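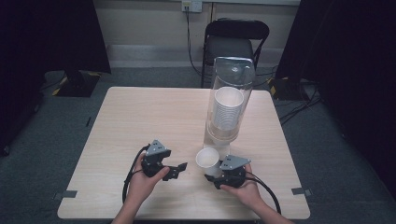

Ngân Lại wrote back before lunch to say the booking calendar at Tiltcombe still shows every room an hour late, and that she'd already tried signing out and in again.

Hi Ngân, thank you so much for checking, and sorry this has dragged on since the clocks went back in November! I had a good long look at ticket 117 this morning (with a big mug of tea) and I think there are 2 things tangled up together. Your own account is on the right time zone, bless it, but the shared Rilcombe calendar that feeds into it is still on the old one.

Could you open Settings, pick Shared Calendars, click Rilcombe and change the zone to match yours? Then press Save and give it 30 minutes, as the sync is a slow old thing. Please don't move any bookings by hand in the meantime, or they'll end up an hour early.

Update, 3:40 pm: Ngân says the morning rooms look right now, but Quang Sầm's repeating booking is still off. I've asked him to delete the series and make it again. Leaving this open until he replies.

Jessie Purves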